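Bosville Pantry Group, minutes 2024-12-04

Apologies: two. Last minutes ok'd, no changes.

1. Tins. Chicken soup still the bulk of it, pasta tins next. 300 in from the Wieser drive, 18 set aside for dents. Sloped board on the table to stay, labels facing out. Agreed: stand tins upright on it, two rows, short ones at the front where poss. Stickers on the ends to be left on untill dates are checked.

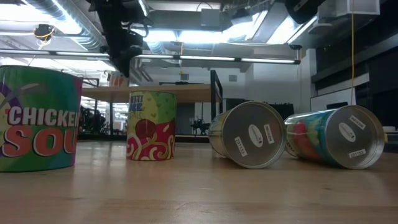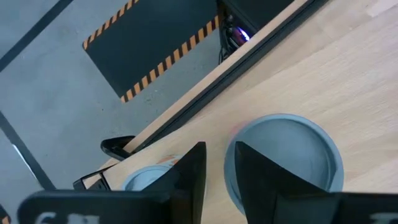
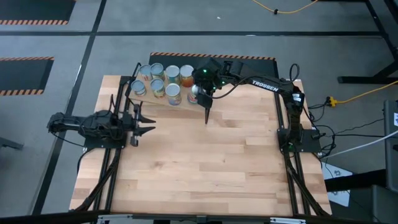
2. Dates. Anything before March goes out first. Marker pens have walked again, buy more. Question re what counts as a bad dent, went round a bit. Seam dents out, side dents fine.

3. Hampers. 70 asked for, boxes for most of them. Brurkolus offering cartons, flat packed, need picking up. Colour of ribbon not decided, moved on.

4. Money. $1111 in the account after the hall hire. Clekadar invoice for shelving queried, they've charged delivery twice. Letter to go.

5. AOB. Side door sticking. Kettle. Someone to ask the neighbours about parking for the hamper pickup, no one put there hand up so carried over.

Closed 8.40. Next one same place, bring own mug.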